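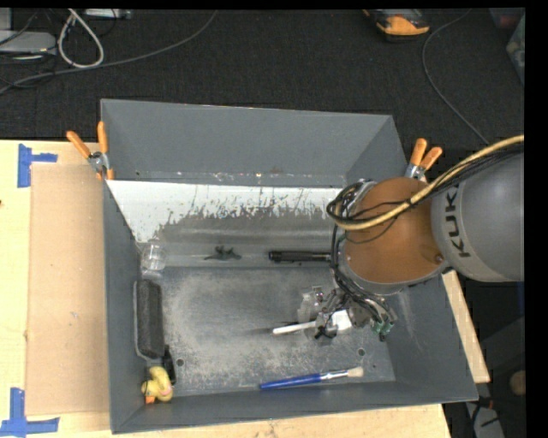 Skamholm Bin Picking Set – README

Version 2, December 31, 2025

Contents of this file: purpose, what is inside, how the attempts were made, labels, results, known problems, use and contact.

Purpose

Skamholm is a set of recorded picking attempts from a gray bin with mixed small items. We made it to answer a simple question that our partners at Reddy, a repair and household goods shop, asked us in April: can a robot arm clear the drawer where everything ends up? They meant the kind of drawer with brushes, a flashlight, a cup and a toy in it. Our answer at present is "partly", and the set is published so that others can check it or give a better one.

The first version was prepared by Subbarao Murthy and Vasanthi Varma at Fledcombe. The second version has corrected labels and a new split.

What is inside

The set has 1,815 attempts. Each attempt has one still picture taken before the gripper closes, the arm positions during the motion, and one line in the label file. There is no sound.

train – 1,505 attempts
test – 300 attempts
check – 10 attempts, small enough to open by hand and see if your reader works

The items are ordinary ones. A paintbrush with a blue handle, a tool with a white handle, a small clear cup, a yellow toy duck and a dark block with rounded corners are typical. They lie as they fell. We did not arrange them to be easy, and several items can be close to a wall of the bin.

How the attempts were made

The arm is a KUKA and works over a bin on a wooden table. Clamps at the rear corners keep the bin in its place. Cables and one thick hose run along the arm, and they often hide a part of the bin from the camera. We kept such pictures in the set, so please expect that an item is only half visible.

For every attempt the program selects a grasp point, lowers the gripper, closes it and lifts. The operator does not help during the attempt. If items gather in one corner, the operator mixes them by hand before the next attempt starts. These moments are not recorded.

Labels

Every line in the label file has these fields, separated by tabs:

attempt – number of the attempt, as text
item – name of the item that was aimed at
result – held, dropped, missed or stopped
neighbor – yes if another item was moved by the gripper
labeler – initials

"Held" means that the item was above the rim of the bin at the end of the lift. "Stopped" means that the operator pressed the stop button. Keerthana Varghese wrote the rules for labeling and Gopinath Amin reviewed the lines where two labelers disagreed.

Results

In the full set, 835 attempts are labeled "held". This is less than half, and for a person the same work would be a matter of minutes. Block shapes went better than we expected. Thin handles that lie flat on the floor were difficult, and so were clear cups, where the program often aims at the shadow or at the far side of the rim.

We would not say from this that a machine can tidy a drawer at home. It can take out some of the things if it has time, and a person must take the rest. Sorting, cleaning and putting the items back were not tried at all.

Known problems

The bin is scuffed and has pale patches on the floor. A model trained only on this set may learn these marks. We suggest to change brightness and to crop during training.

Item names are not always consistent. "Brush" and "paintbrush" are both used for the same item in the older lines.

In the training part, attempts made on the same day follow each other. Please shuffle before use.

Use

You may use the set for research and teaching. If you want to use it in a product, write to us first. The reader script is in the folder "tools" and was tested by Eyvindur Ravn with the Trusano loader – other loaders may need the fields in a different order.

Corrections to the labels are welcome. Please send the attempt number, the old value and the new value, one correction on each line.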